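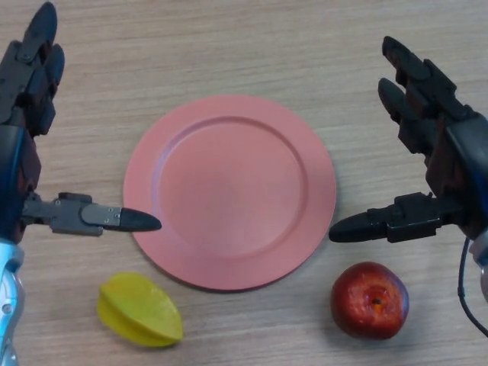

Demonstration gathering (most people just say "demos") is the part of robot learning where a person steers the machine through a job over and over, and every run gets saved for a model to study later. I've been writing up entries on this stuff for a while, and this one's my favorite, mainly because it's so much less glamorous than folks expect!

A typical set is built around one small chore. Fruit and a plate is a classic: put the apple on the plate, put the star fruit on the plate, clear it off, begin again. In the Bresley set, which I know best, there are 504 runs across 13 chores, and 427 of them were kept. The rest were dropped for things like a late start or a camera hiccup (the Prikance notes list them all, if you enjoy that sort of reading).

Each run usually holds the camera view, the joint positions of both arms and hands, and a short line of text naming the chore. Between runs the fruit gets moved and turned, so the model doesn't just memorize one spot on the table. Two-handed work takes longer to record than one-handed work, and hands with fingers take longer than simple pinchers – more joints to steer, more ways to fumble.

The Campos set is smaller, with 115 runs, and uses the same file layout. Rumolix tools open both.

See also: imitation learning, teleoperation, robot hand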